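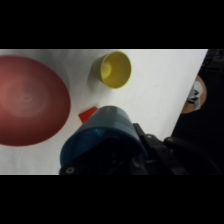
Camacho Community Writers, Flash Fiction Corner
Aug 22, 2024

The Ternari trial ran 30 days, and I was on day 2 when I started talking to it. I know, I know! But you sit across a white table from an arm all afternoon and see how long you last.

I'd been hired by Stundura to write up the home kit, the one with the gripper and the starter set of cups. My job was to run the tidy-up lesson, fill in a form, and give it a score. Easy money, I thought (I had rent due in April and still hadn't paid all of it).

"Blue cup," I'd say, and off it went. It had the blue one in its grip, held on its side right over the little red-orange block, and the yellow one was still lying tipped over next to the red plate. And I caught myself leaning in and whispering, "Gently, gently," like I was teaching my kid sister to crack eggs.

I gave it a 49 that first week. Harsh, maybe! The manual was awful and the setup took me a whole evening. By the second week I'd bumped it to 62, and I'd quit using the voice I save for customer service.

Then the email came from Stundura. Trial's over, pack it up, label's attached, and would I like to try the Akance model next? Newer, faster, quieter.

I typed yes. I deleted yes. The arm was waiting over the table for its next word, so I pulled up my chair.

"Yellow cup," I told it. "Take your time."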